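The Goat on the Harkilitz Can, and Why It Lost Its Beard

I have been promising to write up the Harkilitz logo for ages, and a couple of you have started to get a little pushy about it (fair enough!). So let's do it. If you only know Harkilitz as the skinny green can at the back of the gas station cooler, you may be surprised to hear that it began life as a ginger tonic in a brown glass bottle, and that the famous goat wasn't on it at all. The first label was just the name, in heavy slanted letters, with a thin line underneath. I kind of love it. It looks like something you would rub on a sore knee. 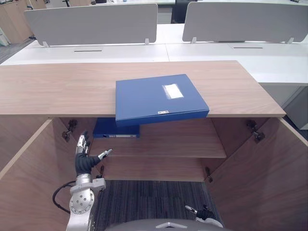 Issue 14 - 2023-08-11

The goat came in with Spyros Mitsotakis-Vlachou, who bought the recipe from the Kontogiannis bottling works and wanted an animal on the front because every other drink on the shelf had one. He asked for a ram. What he got from the sign painter was a goat, with a long beard and a very worried face, and he liked it so much that he paid the bill and never mentioned the ram again. I've seen a scan of that first goat and the worried part is no exaggeration. It has eyebrows.

It stayed on the bottle more or less untouched through two changes of owner. The beard got longer at one point, and there was a short stretch when the goat faced left instead of right, which collectors get very excited about. A clean left-facing bottle with the cap still on went for $270 at a swap meet last November, and I was standing right there with a lot less than that in my pocket. I'm still sore.

Then came the switch to cans, and that is where things got difficult. The old artwork had all these tiny lines in the beard and they simply would not print on metal. They filled in and made a dark blob under the chin. People wrote in asking why the goat was wearing a scarf!

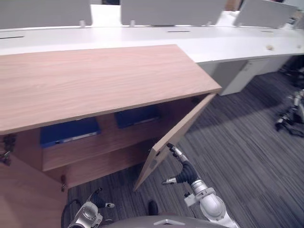
Enter Drudell

The design shop that got the job was Drudell, and the person who did most of the drawing was Lefteris Koutsoukos, who had mostly worked on cracker boxes up to then. I got to talk with him on the phone for a good long while (he is a talker, and so am I, so you can imagine). He told me his first move was to throw out the beard completely. The company hated it. He put it back as one solid wedge, and they hated that too, so he went away and drew 20 chins in one night and pinned them all up in the hallway for the sales people to walk past.

The one they stopped at is the one on the can now. There's no beard, but the jaw comes down to a sharp point, so your eye sort of fills in the rest. Once you've noticed it you can't go back. The horns were made thicker at the same time and pushed closer together, and if you squint they make a letter H. Lefteris swears he didn't plan the H. His old boss swears he did, and says there's a memo. I haven't seen a memo.

The green is a later thing. For the first year of the cans the goat was white on dark red, and it sat in the cooler next to all the other dark red cans and sold badly. Natgate, who were distributing it by then, asked for a color they could spot from the door of a store. The green was picked from five test cans lined up on the hood of a delivery van. I think it's a bit sour as a color, but then so is the drink.
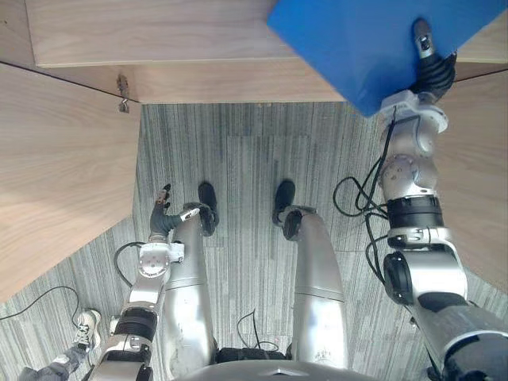

Blue box held up above the gray striped carpet

What I can't decide is whether the newest version is an improvement. You may have seen it - they've taken the outline off, made everything flat and shrunk the lettering so the name sits under the goat like a footnote. It looks great on a phone. On an actual can, in your hand, I find it a bit chilly. I miss the outline. I even miss the eyebrows, which went out with the beard and never got a mention in anything the company put out.

The slogan has changed too, from "Gets You Up the Hill" to just "Up," and I'd love to know who got paid for that one.
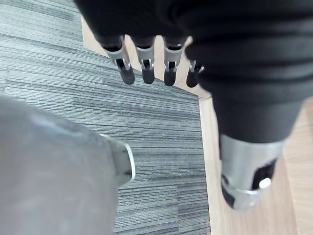

Was the goat ever given a name?
Only inside the company. The bottling crew called him Uncle, and Lefteris told me that's what his sketches were labeled, but it has never been printed on a bottle or a can.

A few of you also asked about the bottle caps. There are two main kinds, plain gold and gold with a tiny hoof print, and the hoof print ones are the older of the two. If you have one with a hoof print on the inside, please write to me, as I've only heard of those and would really like to see one up close.

Next issue I want to get into the Kontogiannis lemon soda labels, the ones with the sailboat. Send me what you've got, chipped and faded is fine.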